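5. Demonstration table for visitors (open day)

This section is for the person who runs the flower demonstration with the two-arm Gretel station at the Tavville hall. Read section 3 first if the arms are not yet calibrated.

5.1 Preparing the table

1. Wipe the white table top and let it dry completely.
2. Lay the artificial hydrangea stems and the leaf sprigs flat, inside the reach of both arms.
3. Check that each gripper opens and closes fully by hand command.
4. Set the speed to 200 mm per second. A higher speed is not permitted when guests are in the hall.

Note: The stems may lie in any direction. It is allowed that they touch each other.

5.2 Running the demonstration

1. Ask the visitors to stay 2 metres from the table.
2. Press Start on the Swati panel and wait for the green light.
3. If a stem gets caught in another one, press Pause, wait 3 seconds, and separate them with the long tongs.
4. After the last group, press Park and switch off the panel.

Caution: Never put your hand between the arms while the light is green, also when they stand still.

Caution: Keep the cables on the floor away from the walking path.

The gripper pads must be changed after 2,000 grips. Order them from Cirkeck with the form in section 9.
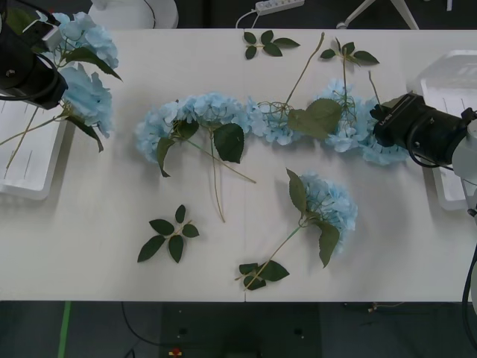 Fig. 5-1. Flower demonstration, left arm holding a hydrangea stem.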